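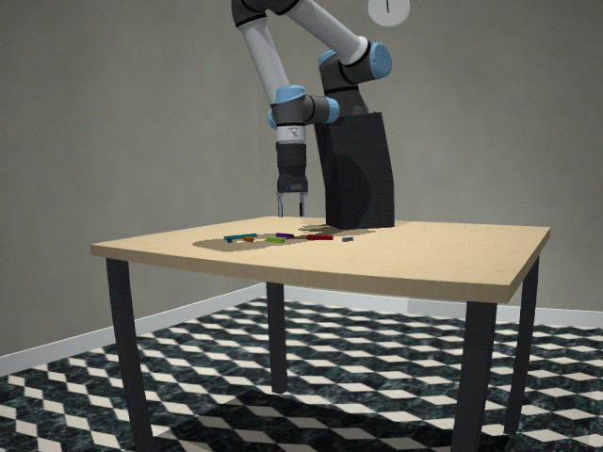

Rules for Robot Arms, and Why They Have Them

By the Plivberg children's page, 29 October 2022

At home you have rules. Maybe you must wash your hands before dinner, or you must not run with scissors. Robots have rules too. The difference is that a robot cannot read the rules on the wall and think about them. People must think first, and then they must build the rules into the machine, into the room and into the work of everybody near it.

In this text we speak about robot arms. A robot arm has tubes which are a bit like your bones, and joints which are a bit like your shoulder, elbow and wrist. At the end there is a tool. If the tool is a gripper, the arm can pick up things, for example small colored blocks from a table.

What is a standard?

A standard is a rule that many people have agreed on and written down. You use standards every day without seeing them. A sheet of paper from one shop fits into a folder from another shop, and a light bulb fits into the lamp.

For robots there are standards about safety. They say, for example, how a robot must be able to stop, and what the people who set it up must check before it starts. Such a text can be very long and not so funny to read. So the companies and schools also make their own short list, in easy words. This short list is often called "good practice." It does not replace the long text, but people really remember it.

The short list

The list below comes from the Ankrah workshop, where children from the age of 10 – sorry, we must be exact: from the fifth grade – can come on Saturdays and learn to program a Gandis arm. It has 6 rules.

1. Try it on the computer first.
Before a real arm moves, the program runs in a simulation. A simulation is a world made by the computer, with a table, a floor, walls and an arm. If the arm hits the table there, no tool is broken and no finger is hurt. At Ankrah a new program must run 20 times in the simulation without any mistake. If it makes a mistake at number 17, you repair the program and start again from one. The children do not like this rule very much.

2. Know how far the arm can reach.
Stretch out your own arm and turn slowly. All the space that your hand can touch is your reach. A robot arm has a reach also, and it goes to the back and up, not only to the front. On the real floor in the workshop there is a yellow line. It is 700 millimeters farther out than the longest reach of the arm. When the arm has power, you stay behind the line.

3. Somebody always has the stop button.
The stop button is big and red, and it is never under a jacket or a lunch box. One child has the job of the stop button and does no other job at the same time. You may press it also when you are not sure. You will not get into trouble for pressing it too early.

4. Start slowly.
The first run of the real arm is always at low speed. It looks boring, but when the arm goes in a wrong direction you have time to see it and to stop it. Only a grown-up may change the speed.

5. Lift before you go sideways.
When the gripper is low and moves to the side, it can push the blocks away or hit something. So the program should first bring the gripper up, then move it over the table, and then bring it down again. You can compare it with a crane at a building place.

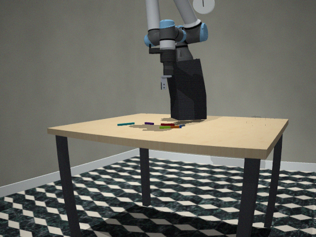 An arm in a simulation. The gripper is empty and well above the tabletop with the blocks.

6. Look at the table before you press start.
The program needs to know where the things are. A block can lie apart from the others, and then the fingers of the gripper have room on both sides. Blocks can also lie close together, and this is more difficult, because the fingers need space too. Take away everything that does not belong to the task. Pencils, cups and sleeves do not belong to the task.

Is a simulation enough?

No. The computer world is simpler than the real one. Real blocks can be sticky or have a broken corner. A real table can shake a little when somebody leans on it. Therefore rule 1 does not cancel the other rules. In September a group at Ankrah had a program that worked very well on the computer, but on the real table the block slipped out of the gripper each time. The group had told the computer that the blocks were rougher than they really are. They measured again and changed the number.

Who is responsible?

If a robot arm breaks something, we cannot be angry with the robot. It has done what the program said. The people who built it, the people who programmed it and the people who started it share the work, and each of them must do their part with care. At the company Lovetti the person who starts an arm must sign a paper first – also if this person is the boss.

Words to remember

Gripper: the "hand" of a robot arm.
Joint: the place where two parts of the arm can turn.
Reach: all the space the arm can touch.
Simulation: a world inside the computer for trying things.
Standard: a written rule that many people have agreed on.

Try it at home

Put some blocks on a table and play robot arm with a friend. One is the arm and closes the eyes. The other is the programmer and may say only "up," "down," "left," "right," "forward," "back," "open," "close" and "stop." Write down which rule you needed first.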